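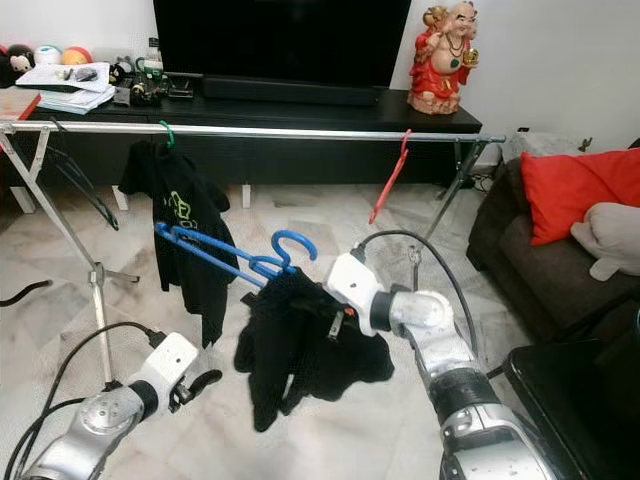
Can anyone get title to a lot on Narngate before the council survey is finished? Only families already on the 102-lot list, and they get a permit for now, with title to follow.

Wed 26 February

Spent the morning on the settlement map with Lorenz Kuster (he brought the old Salta sheets, thank goodness!). The council wants people living on Narngate all year, so every lot on paper has to match a peg on the ground – and eight of them still don't. The north shore is the worst, where the Bresum chart puts the tide line 30 meters inland of ours. I trust ours more, but I want the September readings before I redraw anything.

The draft ordinance gives each household up to 10 years free of land tax. Lorenz thinks that's generous, I think it won't matter much without a regular supply boat, and we argued about it right through lunch.

To do: call Grabner about the water tank figures, rescan sheet four, and ask the clerk which version of the draft went to the second reading.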